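Home | News | Equipment | Budgets | Events | Subscribe

Gallagher sets budget for hand-held gripper units, defers arm purchase

Gallagher, the contract packer of mixed snack boxes, has approved a spending plan for its packing automation work that puts data collection ahead of robot arms. The plan covers 32 hand-held gripper units for the first phase, with spare fingertips, chargers and storage included. Purchase of the arms has been moved to a second phase and will be priced separately.

The order goes to Tronmont, which was selected over two other bidders after a paper comparison and a short loan of sample units. Delivery is expected to start in March. Gallagher did not publish the contract value.

According to the planning note circulated to suppliers, the company had first intended to buy three arms with end effectors and begin programming on site at Tretitz. That route was dropped when the integration quote came in above the ceiling for the year. Most of the overrun was in guarding, floor work and electrical supply, with the arms themselves close to the original estimate. A hand-held unit needs none of those items and can be charged from an ordinary outlet.

The units will be used to record people picking and placing mixed goods. The recordings are then used to train a control policy that is later transferred to an arm fitted with matching fingers. The planning note makes finger geometry a fixed requirement for this reason: any arm bought in the second phase must accept the same linkage and the same fingertips, or the recorded material loses much of its value.

Snack items were chosen as the first product group. They are light and cheap to replace, and they vary in stiffness and surface finish from one wrapper to the next. The note lists slim bars and flat chocolate bars as the main test shapes, with clear packets as a secondary group. Clear film is described as a known difficulty for vision systems, and bids were scored partly on how the supplier proposed to deal with it. 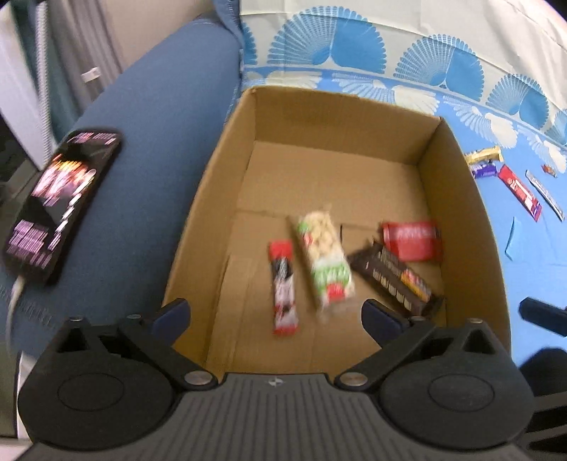
Snack bars and a clear packet in an open cardboard box, with the gripper's rubber-padded fingertips over it.

Recording will be split between the Tretitz site and home locations. Home recording was added late in the budget round and accounts for a good part of the unit count. It gives a wider range of backgrounds and lighting than a packing hall and does not take up line time. The cost is in logistics – each home kit has to be shipped, logged, checked on return and reissued – and the plan sets aside a separate line for this work instead of folding it into the hardware figure.

The target for the first phase is 546 accepted recording hours. Hours that fail review for blurred video, lost tracking or an incomplete task do not count toward the total. Gallagher expects to reject a share of early material while operators get used to the grip and trigger force, and the schedule allows for a slow start.

Consumables get more attention in the plan than is usual for a project of this size. Fingertip pads are treated as a wear part, with replacement at 500 hours of use or at the first visible split in the rubber. Linkage pins are to be inspected at the same interval. Test goods are also budgeted as a consumable. Crushed bars and opened wrappers change the way an item behaves in the fingers, and the note asks that damaged goods be taken out of use at the end of each session. Plain corrugated boxes will be bought in a single size for the first phase, with other sizes to follow.

Storage is the other running cost. Raw video will be kept until the second phase has been accepted, then reduced to a reference set. The plan compares hosted storage with a local server at Tretitz and comes out in favor of the server, on the assumption that it stays in service for at least three years. If the project is stopped early, the hosted option would have been cheaper. That risk is noted and accepted.

Tronmont will supply calibration fixtures with the first batch and train site staff in their use. Repairs inside the warranty period are done by exchange. Outside it, Gallagher will hold its own stock of linkages, housings and pads, and has asked for exploded drawings and part numbers as a condition of the order. A request for fixed spare part prices beyond the warranty period was turned down by the supplier; the parties settled on an annual review.

The second phase depends on a transfer test. A policy trained on the recorded material must move mixed snack items in and out of an open box on a rented arm, at a success rate to be agreed before the test starts. The rental is already in the budget. If the test is passed, a request for quotes on the arms will go out to integrators, with guarding and electrical work priced as separate lines so that bids can be compared directly.

A second site at Hellville has been named as a possible location for the arms. Its floor loading and supply capacity are being surveyed, and the result will be added to the request for quotes. No equipment for Hellville is included in the current plan.

Related items
Tronmont revises lead times for gripper spare parts
Budgeting for guarding: what integration quotes leave out
Rent or buy: short-term arm hire for packing trials
Hellville site survey enters second stage
Local or hosted storage for training video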